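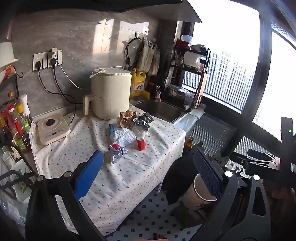

*Kitchen table, rubbish pile before clearing. Blue pad on the left finger, dark grey textured pad on the right.*

To: equipment list
From: Bleddyn Gittins
Subject: Re: hand-held grippers and pads, what to order before the end of February

Thanks Thilini. Replies under your points, then what I'd like to order.

> From: Thilini Abeysekara
>
> Hello all,
>
> I have the quote back from Lahtinen. It comes to 2,693 euros for 4 hand-held grippers with mounting brackets, before delivery. Delivery to Fundilgate is another 200 if it all goes in one consignment, and they charge it again for each extra one.
>
> The quote does not include finger pads beyond the pair fitted to each unit. They sell the textured ones in bags of 100. I haven't asked for a price on the blue ones.
>
> Questions before I go back to them:
>
> 1. Do we need all the units now, or can Suno manage with two until summer?
>
> 2. Which pads?
>
> 3. Is anyone still expecting to buy the Rultix arm out of this budget? I have two versions of the spreadsheet and it is only in one of them.
>
> 4. Who is paying for the household things, meaning bin bags, tablecloths, wipes and so on? They have been going through as "sundries" and Vilho has asked me to stop doing that.
>
> Thilini

**1. How many units**

All of them, in one order. Two would cover the people collecting at the moment, but it leaves no spare, and when a linkage came loose last autumn Joni's kitchen work stopped until the part arrived. Splitting the order also means paying delivery twice. If the money is tight I would sooner drop the spare carry cases than a gripper.

Please check with Lahtinen that the brackets are the same pattern as the ones we have. Joni has sorted out his settings for the present bracket and doesn't want to start again with a different height.

**2. Pads**

I asked Joni and Achilleas separately and got different answers.

Joni is doing table clearing, and the picture is a fair idea of what he works with: a crumpled paper bag, a foil wrapper, napkin, clear plastic wrap, a red fry container, a small packet. Most of it is light and changes shape when you squeeze it. He wants to keep one of each pad on the gripper, as he has it now, until he has been through enough sessions to say which he prefers for film and thin plastic. He says the fry container is easy with either.

Achilleas works with jars and bottles and wants textured on both sides. He doesn't mind what colour they are.

So one bag of the textured pads will do everyone, and it should last well past this budget year. For the blue ones please ask for a price on a small quantity, enough to refit Joni's unit a few times. If Lahtinen will only sell them by the bag, come back to the list before agreeing to it.

Worth asking at the same time what glue or tape they recommend. We have been using whatever is in the drawer.

**3. The Rultix arm**

Take it out of this budget. Vilho and I agreed to put it in next year's request, and I should have told you then. The spreadsheet without it is the right one. The arm needs a bench, a guard and somebody's time to set it up, and none of that is costed yet. I'd rather see a full figure for the lot than have the arm sitting in its box at Fundilgate while we find the rest.

Vilho, could you start a page for it with the bench and guard as separate lines? I can fill in the installation side.

**4. Household things**

Give them their own line and call it "consumables, home tasks". They are a real cost of this work and will go up once there are more grippers in use. Joni is going to send a list. From what he told me on the phone it will have bin bags, washing-up liquid, paper napkins, a couple of wipe-clean tablecloths and an allowance for takeaway packaging. The last one looks odd on a claim form but he does need it. Clean unused wrappers fold differently from ones that have been round a meal.

People collecting in their own kitchens should not be buying appliances on this line. If someone needs a cooktop or an air fryer for a task, ask first and we'll see whether there is one at Fundilgate to lend.

**What happens next**

- Thilini: ask Lahtinen for a revised quote with all the grippers, the bag of textured pads, a small number of blue ones and a single delivery. Bracket pattern confirmed in writing.
- Joni: consumables list to Thilini.
- Achilleas: tell us whether the worn unit you have is worth repairing or should be kept for parts.
- Vilho: page for the arm.

I can sign the order the same day if the revised quote reaches me before noon. After that it waits for the next morning.

Bleddyn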